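Elsa Magnusson has been arranging shelves for other people for most of her working life. She started in a village grocery, moved on to stockrooms, and now runs Firkomis, a one-woman business that sorts out pantries and small shop displays. We talked on July 19, 2022, in the room where she tries out her layouts.

Most of her customers have the same trouble, she says. They buy cans faster than they use them, and the new ones go in front.

"People think they need more space. I go in and find tomatoes from three years ago behind tomatoes from last week," she says. "So the first thing I do is take everything down and wipe the boards. Then we look at what there is."

Her biggest job so far was the back room at Kristiansen, a general store that had let its canned goods pile up. The stock list came to 2,522 cans. She was there for most of July last year and went home every night with sore wrists.

"They had 188 cans of one kind of pea soup," she says. "The owner liked it. Not many of his customers did."

These days she prefers small shelves, the kind that sit on a counter or a table. She favors a plain board on a metal stand with a frame at each end, so that nothing slides off sideways. The one she uses most is sold under the name Rollo. She has tried the Gromum as well, but found it too deep for a counter.

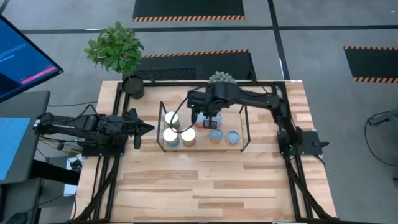 Cans on the small shelf, white tops to the left.

Magnusson sorts by type first and by height second. Low cans go where they won't be hidden by taller ones. She also likes to keep tops of the same color together, which some customers find fussy.

"It's quicker to see when something is in the wrong place," she says. "You don't have to read every label. My mother could find anything in her pantry in the dark, and I am not that good, so I use color."

She does not believe in filling a shelf completely. A hand has to fit in between the cans, she says, or people will pull out the front one and leave the rest where they are. She has no rule for how wide the gap should be. She uses her own hand.

On the question of boxes and baskets she is firm. Cans don't need them. Packets do, and so do spices, but a can stands up by itself and a basket only makes it harder to see.

What does she tell someone who wants to start at home?

"Do one shelf. Give it an evening, and don't buy anything first. If you still want a new shelf after that, measure the cans before you go to the store. I have seen people come home with a lovely shelf and then nothing fits under it."

Her next job is a summer cabin with a narrow pantry and a door that opens the wrong way. She plans to take the door off.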